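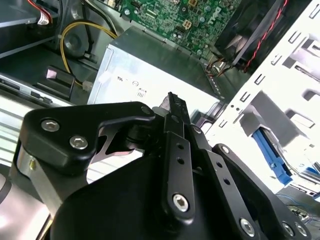 Prendergast gets its first new council in 51 years

What a night for Prendergast! For the first time in 51 years the town council has changed hands, and more than 2,000 people were out in the market square to hear the result read from the town hall steps. The Tudier Alliance took the last seat it needed just before midnight, and you could hear the cheering down by the river.

Plenty of those in the square were voting for the first time, and some had brought their grandparents along (flasks of tea and all). The final count went to 3 rounds before the Demosik ward was called, by just 4 votes.
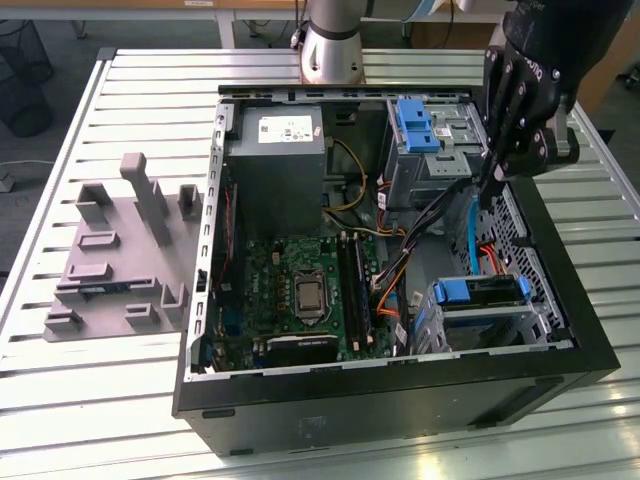
LOCAL POLITICS

The new councillors take their seats in November. First on their list is the Demosik bus route, followed by longer library hours, and the opening meeting will be open to everyone. Doors open at 6.30pm, so get there early if you want a seat!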